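Gullero Roof Box: Frequently Asked Questions

Which crossbars does the box fit?
Any square, aero or round bar up to 40 mm tall. T-track mounting needs the Tredus adapter, sold separately.

What is the load limit?
The lower of two figures: the box rating or your car maker's roof limit. Subtract the weight of the bars and the box from the roof limit before loading.

How often should the clamps be checked?
After the first 26 miles, then before each trip. Tighten by hand only.

Can I use the box with a panoramic roof?
Yes, if the car maker approves crossbars for that roof. Keep 7 cm clear for the glass to tilt.

Does it affect fuel economy or range?
Yes. The effect grows with speed. Remove the box when it is not in use.

Can it go through a car wash?
No. Wash by hand with mild soap. Solvents damage the lid seal.

My key is lost. What now?
Order by the number stamped on the lock face. Boxes sold before February use the older Flamby lock, and those keys ship separately.

How long does a replacement key take?
Keys leave the warehouse within 12 working days.
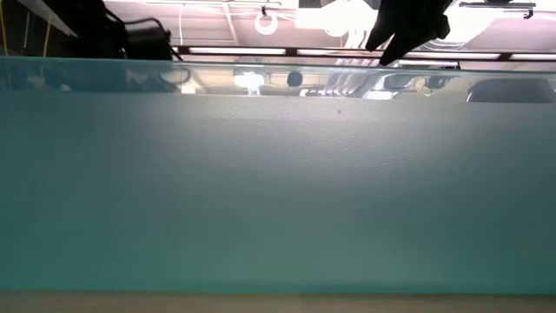
Ó Flaithearta: The clearance figure was fine on my car with the bars moved back one notch. Does the Tredus adapter change it?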